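The Long Afterlife of the Spare Lead

Most households in Drandthorpe own more electrical leads than they have things to plug them into. The same is true of its schools, surgeries and council offices, where cupboards hold decades of cable kept against a need that seldom arises. The Clastow Trust, which has worked on household waste in the district for many years, has now turned its attention to these stores, and its findings deserve a wider reading than such reports commonly receive.

The Trust invited 842 households to keep a diary of every lead, charger and adaptor they kept, used, lent or threw away. The exercise ran until August. It was directed by Gizella Boros, whose earlier work concerned the repair of kettles and irons. Her report observes that people rarely decide to keep a lead. They put it in a drawer while they consider the matter, and the drawer is then closed.

Of the households taking part, 91 could say with confidence what every lead in their possession was for. The remainder relied on memory, on labels written by a previous owner, or on trying each one in turn. Several diaries record the purchase of a new lead on the same day that an identical one was found behind a bookcase.

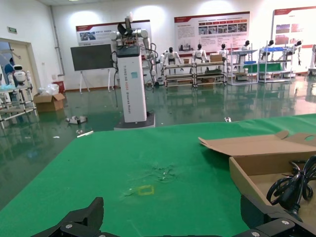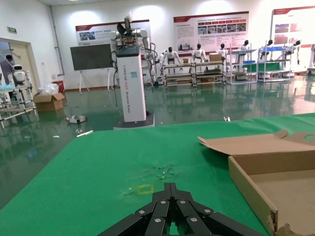
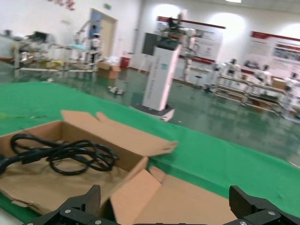
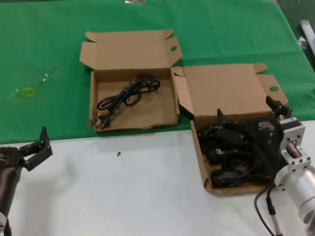
The report gives a good deal of space to the question of labelling. Its authors favour a plain paper tag, tied near the plug and marked with the name of the appliance. They advise against coloured tape used alone, as the meaning of the colours is soon forgotten, and against tight winding, which strains the wire where it enters the plug. A loose coil held by a soft tie is preferred.

Safety is treated with equal care. A lead that shows a split cover, a scorched plug or a bent pin should be taken out of use at once and should not be passed on. The Trust is firm that donated leads must be tested by a competent person before they are offered to others – a rule that has proved costly, and which some smaller charities have struggled to meet.

A partial answer has been found at Eide, where the former grain exchange now houses a lending store known as Murnex. Residents may bring in unwanted leads for testing and borrow those they require. The store opened with 3,000 items, many of them released by local offices during a change of premises. Lucrezia Sala, who manages it, reports that demand is greatest for the older types, which shops no longer stock and without which a sound radio or sewing machine cannot be used.

Borrowing is free for 40 days, after which a small charge applies. Mrs Sala has asked the district to consider a second store in the northern villages, where bus services to Eide are limited. A decision on funding is awaited.

The Trust's full report may be read at the public library in Drandthorpe. Printed copies can be requested from the Clastow offices during working hours, and a large-print edition is in preparation.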